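# The Long Education of a Gripper

At Tirklow, the working day consists of picking things up so that a machine might someday do it unassisted. The company pays people to guide a robot through small chores, and every attempt is saved as an example. The archive stood at 2,822 when I visited.

The blue cable has been on the schedule since January.
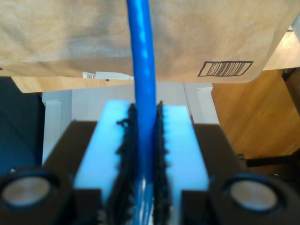 Cables are loathed here. A box has the decency to stay box-shaped; a cable has opinions. The learning system, called Promus, needs to see one grasped high, low and badly, and the bad ones are kept – they get their own folder, which is filling nicely.

Rigid objects are meant to be the easy part of the week. Each operator records 52 examples per shift, with 2 breaks, and the handover notes read like the diary of a patient babysitter.

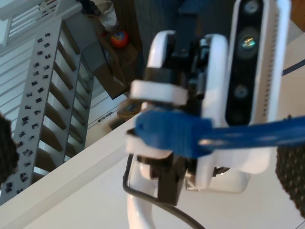

Omara, the rival outfit across town, prefers simulation and is said to go home at five. Tirklow's people regard this as cheating. They have 18 household tasks left on the list, and the next is folding a dish towel. I was invited back to watch. I said I'd check my calendar.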